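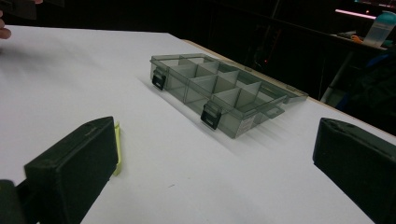
Shona Tawhiri demande pourquoi on ne met pas tout dans un grand bocal, ce serait plus vite rangé. Plus vite rangé, oui, mais plus long à retrouver. Dans un bocal de 200 perles mélangées, chercher une perle précise oblige à remuer les autres.

Une boîte à compartiments divise l'espace en cases. Les parois qui séparent les cases s'appellent des cloisons. Le couvercle tourne autour d'une charnière - une articulation, comme celle d'une porte. Les fermoirs le bloquent.

Le plastique translucide laisse passer la lumière, mais on voit flou au travers. Le plastique transparent, lui, laisse voir nettement.

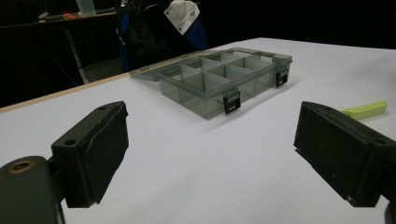
Trier avant de ranger

Choisis un seul critère : la taille, la couleur ou la forme. Une case reçoit une seule sorte d'objet. Arrête de remplir à environ 2 mm du bord - sinon le couvercle force.

Catégorie : Les objets expliqués > Rangement

Ce site utilise des cookies pour mesurer son audience. Accepter / Refuser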